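Aparece en Ladbridge un paisaje de Adalberto Fagundes que se daba por perdido 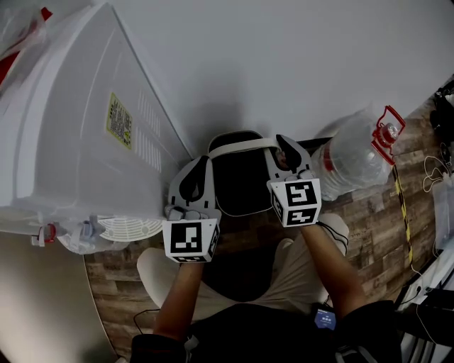

Un electrodoméstico blanco junto a una pared, sobre suelo de tablas marrones.

El museo municipal de Ladbridge confirmó el miércoles que el óleo salido a la luz en una casa particular del barrio del puerto es de Adalberto Fagundes. Se titula «Tejados con nieve, mañana». Lienzo de 40 x 32 cm, firmado abajo a la derecha, sin fecha. Los especialistas lo sitúan en los últimos inviernos del pintor en Inotby, cuando ya casi no salía de casa y trabajaba desde la ventana del segundo piso.

La obra figuraba con el número 596 en el inventario que la viuda dejó escrito a mano. Después, nada. Ni en subastas ni en exposiciones. La última mención conocida era una carta al marchante Benedetti en la que Fagundes se queja del precio y, de paso, del frío.

La propietaria, Rongrong Wan, la tenía colgada en un pasillo. Venía con la casa, cuenta, y siempre le gustó el azul de las chimeneas. La llevó al museo por un desconchado en una esquina, para preguntar cuánto costaba arreglarlo. En el taller de restauración la recibió Ekene Usman, que le dio la vuelta y vio la etiqueta de la galería Grellent pegada al bastidor. Medio arrancada, pero se lee.

El estudio técnico ha durado todo el verano. La radiografía muestra debajo otra composición, una figura sentada de perfil, probablemente la hija mayor, que Fagundes tapó antes de empezar los tejados. La costumbre de reutilizar telas está bien documentada en esos años. También coinciden los pigmentos y el tipo de imprimación con los otros 2 lienzos de Inotby que conserva el museo.

Obinna Oyelaran, autor del catálogo razonado, no tiene dudas sobre la atribución. Sí sobre el título. «El inventario dice nieve, pero en el cuadro lo que hay es escarcha. Puede que la viuda escribiera de memoria», señaló por teléfono. Lo incluirá en la próxima edición, con el título tradicional y una nota.

Más prudente Byung-chul Maeng, que prepara una tesis sobre los paisajes tardíos. Cree que el cielo está repintado por otra mano, quizá en una restauracion antigua, y pide una limpieza parcial antes de sacar conclusiones sobre el color. El museo dice que se hará, aunque sin plazo.

El estado general es bueno. Barniz amarillento, el desconchado de la esquina y una pequeña deformación en el borde superior. El marco no es el original.

Wan no piensa vender de momento. Ha firmado un préstamo con el museo y el cuadro se podrá ver desde septiembre en la sala de pintura nórdica, planta baja, junto a los dos de la colección y a una seleccion de dibujos preparatorios. La presentación será a las siete de la tarde, con entrada libre hasta completar aforo. Oyelaran y Usman estarán en la mesa. Maeng, por confirmar.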